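Chapter 6
Buying a Bin-Picking Cell: Kits, Packages and Services
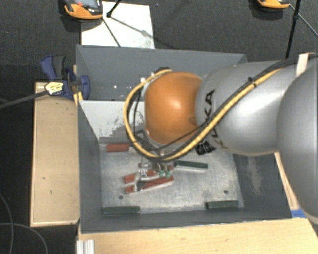
Figure 6.1 A KUKA arm with a gripper over an open bin of red and green blocks.

Learning objectives

After reading this chapter, you should be able to:
Name the parts that a bin-picking package normally includes, and the parts that it normally leaves out.
Tell the difference between a kit, a packaged cell and a picking service.
Read a supplier's data sheet and find the conditions behind each number.
Plan an acceptance test for a package before the purchase order is signed.

6.1 From parts to packages

Chapter 5 treated the picking cell as a set of separate design problems. We chose a gripper, worked out the reach of the arm, and estimated the time for one pick. Many companies never do this work themselves. They buy a package in which most of the choices have been made, and their own job is to decide whether those choices suit the parts they handle.

This is harder than it sounds. Two packages can look alike in a brochure and behave very differently on a shop floor. The arm is often the least important difference. What matters more is how the package finds a part, how it decides which part to take first, and what it does when a pick fails.

Look again at Figure 6.1. The blocks lie at different angles on the bin floor, and two of the green ones are against the front wall. A block in the open can be gripped from several directions. A block against a wall leaves less room for the fingers, and the control software must either find another approach or leave the block for later. A buyer should ask about parts near the wall before asking about speed. The shape of the bin matters too. Sloping walls change the space open to the gripper at floor level, and bare metal can throw reflections that confuse some vision systems.

Note also how the cables follow the arm. In a cell that turns its wrist through large angles all day, cable routing is a common cause of stoppages. Some packages include a full cable set with guides and clamps. Others list it as the buyer's responsibility, usually in small type.

6.2 Three ways to buy

Throughout this chapter we will compare three offers. They come from different suppliers and are sold in different ways.

The Hudon kit is sold as a box of components. It contains a two-finger gripper, a mounting flange, a vision unit and a software license. The buyer supplies the arm, the table, the bin and the guarding. Hudon expects the buyer to have at least one person who can program a robot, and its manual is written for that person. The kit costs the least of the three and takes the most labor to bring into use.

The Ghorbani cell arrives assembled on a steel base with the arm, gripper and controller in place. The buyer connects power and compressed air, bolts the base to the floor and loads a part model. The supplier offers a fixed list of bin sizes. A customer with an odd-sized bin must pay for an engineering change or buy new bins – and new bins can mean changes upstream as well.

The Wuvano service works on a contract. The supplier owns the equipment, installs it and charges for each completed pick, with a monthly minimum. The buyer has no capital cost but gives up some control. Under the standard terms, for instance, only Wuvano staff may change the gripper fingers.

None of the three is best in general. A plant with its own automation group will often do well with a kit. A plant that runs one product for years may prefer an assembled cell. The service tends to suit work that comes and goes with the season, provided the monthly minimum is not too high for the slow months.

6.3 Reading the data sheet

Every data sheet gives a cycle time. Few of them say what the bin looked like when the time was measured. A full bin offers the software many easy choices. As the bin empties, the remaining parts are more likely to sit in corners or along walls, and the time for each pick goes up. A figure measured only on full bins hides this.

Case 6.1 follows Wustimura, a maker of small valve parts that tested a Ghorbani cell in February. The data sheet gave the cycle time as an average but did not say how many parts were left in the bin at the end of the run. Wustimura's engineers asked for a trial with their own castings, run until the bin was empty or the cell stopped for help. Over 3388 attempted picks, the cell stopped for an operator 14 times. Most stops came when only a few parts remained.

Wustimura bought the cell. It also changed the job. The cell now works each bin down to a set level, and an operator tips the remaining parts into the next full bin. The data sheet was accurate in its own terms, but it described a different task from the one the plant had in mind.

When you read a data sheet, look for the following:
The size, weight and surface finish of the test part.
The bin used, including its depth and wall angle.
The number of parts in the bin at the start and at the end.
The lighting during the test.
Whether failed attempts are included in the average.

If a condition is missing, ask for it in writing. A supplier that has run the test properly will have the answer.

6.4 What the price leaves out

Quoted prices differ in what they cover. Guarding, floor anchors, spare fingers, training and software updates may be included or charged as extras. In the Hudon offer, updates are free for 2 years and must then be bought each year. In the Ghorbani offer, a 45-minute operator session is included, but training for maintenance staff is extra.

Before comparing prices, write out the complete list of items needed to run the cell for a year and mark each one as included, extra or not offered. Section 6.5 gives a worksheet for this purpose, and Section 6.6 uses the same worksheet to set the terms of an acceptance test.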